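# Folding and wiping at Troltcombe

February is the slow month at the Troltcombe swap shop, and so we gave most of it over to the white tables and the great heap of donated clothes that had been building up since before Christmas. By the time everything had been emptied out of its bags and entered in the book we had 3506 pieces, from babies' vests to one enormous overcoat, and I don't mind admitting that I went home that evening and had a very long bath. What follows is a small gallery from the back room, with rather more writing than I promised to put in (I never could keep a caption short).

T-shirts are the bulk of what comes to us, and they are also the things people dig through most roughly, so it pays to fold them well. Our usual way is to lay the shirt out, smooth it from the collar down, bring the sides in and then fold it in thirds. Anything with a picture on the front gets folded so that the picture shows, as children choose entirely by the picture and will unfold a whole pile to find the one they want! 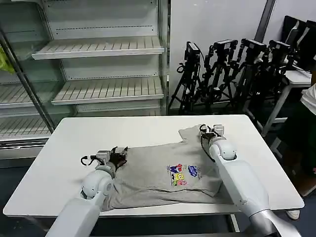

*Grey short-sleeved T-shirt with a little cartoon print, partly folded on the white table.*

We put 144 T-shirts on the shelf in the first week, and the cartoon ones were gone almost before the labels were on. Plain grey and navy tend to linger a bit longer, though I have a soft spot for them myself and always say that you can't have too many for gardening and painting.

Then there are the tables, which need a good going over between batches. White tops are lovely and bright to work on, but they do show every speck of fluff, and after a morning of jumpers there is a great deal of fluff. 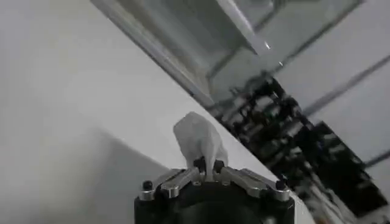 I like a plain tissue for the last bits, after the cloth has been round, and I like a box of them within reach for all the other small jobs that come up in a day of sorting: dusting off buttons, wrapping a brooch found in a pocket, mopping up somebody's tea. We got through the Pradness box in no time and are now on to the big one from Kocabaş, the corner shop by the bridge, who very kindly let us have it at cost.

Children's coats and the 107 odd socks are next on the list, and after them the curtains. If you have any spare hangers at home, the sturdy sort, please do bring them along to the side door any morning before eleven.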